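Back to the parallel jaws (and I'm so glad)

Okay, so I finally got the swap done! If you've been following along, you know I spent most of December with the Wasero three-finger hand on the arm, and I loved it right up until I had to pick up anything thin. It wraps around a ball beautifully. Give it the rim of a plastic cup and it sort of hugs the whole thing and shoves it sideways.

So the Pusia is back on. Two skinny black jaws, one motor, nothing fancy. Mounting it took me an evening, mostly because the Wasero adapter plate uses different screws and I had put the old ones somewhere clever. The wrist cable still isn't routed the way I want, but it clears the elbow now and I can run a full reach without wincing.

The job I'm using for comparison is cups into bowls. I bought the brightest plastic dishes I could find, threw a green cloth over the table and told the arm to collect the cups in one bowl. It sounds like a toddler's game and it is surprisingly mean! Shiny plastic throws little white highlights all over the place, and my first depth camera kept reading those as holes. The Boveo I have now does much better with them, though it still gets confused by the insides of the bowls if I leave both ceiling lights on.

What I like best about the narrow jaws is that they can go down into the mouth of a cup and take hold at the rim. With the three-finger hand I always had to leave a big gap around everything, so stacking cups close together in one bowl was out of the question.
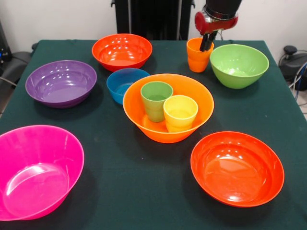
The setting I fiddled with most was grip force. At 70 percent the cups bowed enough that they sprang a little on release, and I've been creeping down from there. I also slowed the last bit of the descent on the Okoth controller, which has a really nice way of blending speeds between waypoints (my old one just stopped dead and started again, clunk, every single time).

My log is up to 3,282 grasps across both grippers, so I should have enough for a proper side-by-side soon. I want to try soft fingertips first, and I have 4 pairs in different rubbers waiting in a drawer. If you've used the really squishy kind on thin plastic, tell me how they held up!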